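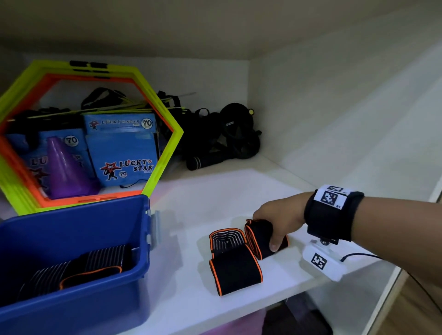 About Zillero Youth Theatre

We're a drama and music school for ages 7 and up, based in Trirnberg. Classes after school, a long one on Saturdays, shows twice a year. That's the short version.

The longer one. Zillero began as a singing group in the back room of the Braduser building. Piano with a dodgy pedal, no stage, coats on the floor. We outgrew it, moved upstairs, outgrew that too. Now we have 2 studios and a proper hall with lights we're still learning to use.

What we do

Acting, singing, a bit of dance, stage make-up when we can get the teacher. Warm-ups at the start of every class, so trainers please, no flip flops. Older ones can do backstage instead: sound, props, prompting. Some of our best people have never once been on stage and dont want to be.

No auditions to join. There are auditions for solo parts in the big show, but everybody who wants to be in it is in it.

The shows

January is the mixed evening. Songs, short scenes, duets, somebody usually does magic. Members pick their own piece and we help them get it ready. Summer is one full play. This year's is Noh, written by our senior group, nothing to do with the Japanese kind (we do get asked). Opens Fri 19 July, doors at half six. The hall seats 100 and last summer we were turning people away, so book early.

Who comes

Over 100 members at the moment, in 3 age groups. Mostly from Trirnberg, a few from further out who come in on the bus. Complete beginners welcome at any point in the term, you won't be behind.

Fees

Paid by the term. First class free. Brothers and sisters half price. If money is tight have a quiet word, there is a fund and it's there to be used.

Finding us

Braduser building, side entrance, up the stairs. Lift round the back, ring the bell and wait a minute. Parking is awful, sorry. Office is open before classes, or leave a mesage and we'll ring back.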